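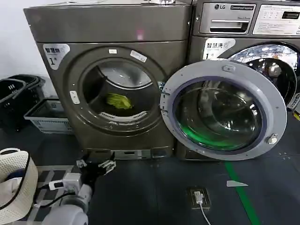

*Page last changed: April, 4.15 pm*

Hello again, and thank you for being so patient about this one. I promised you a progress report before the clocks changed and I'm a few weeks over, mostly on account of the seed order (more on that further down). This covers the second stretch of the Sorville dye garden grant, from the end of the autumn digging up to now.

## The beds

The big news is that all the beds are in! When I last wrote we had the top terrace finished and a lot of string and hope on the lower one. The lower terrace is now dug, edged and mulched, and the madder went in before the frosts. Madder is a three-year wait for decent roots, so please don't expect any reds from me until well after this grant has closed — I did say so in the application, but it's worth repeating in case anybody new is reading.

Weld has done best. It seeded itself all along the path from last summer's plants and I've been moving the rosettes into rows whenever the ground is soft enough. I counted 122 good ones at the last check, against the 30 I'd planned for, so yellow is very much taken care of. Woad is slower. The slugs had the first sowing and I've started again in trays on the windowsill at Liepiņa House, where it's warmer and I can keep an eye on it while the kettle boils.

The coreopsis and dyer's chamomile will be sown straight into the ground next month if the weather behaves.

## Workshops

We've run the winter programme in the back kitchen at Liepiņa House, and it has been lovely. People come for the colour and stay for the soup. The onion skin day was the busiest (the greengrocer saved us two sacks of skins and the whole building smelled of it), and we got everything from pale straw to a proper deep rust, depending on what people had brought to dye. Wool took it best. The cotton was patchy wherever it hadn't been scoured well, and I've rewritten the handout so that washing the cloth first is on page one, in large type, with the times and temperatures.

Across the winter we had 33 people through the door, and several came more than once. I'd hoped for a few more from the Amora estate. The bus doesn't run late enough for the evening sessions, so I'm switching two of the summer ones to the morning and we'll see if that helps.

I also tried a session for families. It was chaos, but good chaos! Next time I'll have fewer pots on the go and more aprons. The children liked the mordant samples best, where you dip the same yellow strip into different jars and watch it shift to olive or brown, and I'd like to build a whole session round that.

## Money

You'll find the full sheet attached, but the short version is that we're on budget with one wobble. Timber for the bed edging went up between the quote and the delivery, and I covered the difference by putting off the second water butt. I'd like your agreement to move £700 from the equipment line to materials, so that I can buy the butt and replace the wool we got through in the onion session. Nothing else in the budget would change.

The seed order from Sturnero came short. They've been very nice about it and have sent a credit note, but the Japanese indigo has gone missing altogether and it's getting late to sow. I've found a local grower with some plugs to spare, and I'll pick those up at the end of the month and put them through the same line.

## What didn't go well

The compost. I built the bays in the wrong place, under the big sycamore, and they're now full of roots. I'll have to empty them and shift them to the bottom of the plot, and that's a weekend's work I hadn't planned for.

The swatch book is behind too. I have the samples, dyed and labelled, in a shoebox, but I've only mounted the first dozen or so pages. Rainy days, please.

## Next

- Sow the coreopsis and chamomile
- Plant out the woad, with slug collars this time
- Morning workshops for the Amora side of town
- Move the compost bays
- Get the swatch book to the printer before the open day

If you'd like to come and look round, do. The terraces are at their best once the weld flowers, and the gate is usually open from 10 am. Could you let me know about the £700 when you get a moment? I can get the order for the wool in as soon as I hear from you.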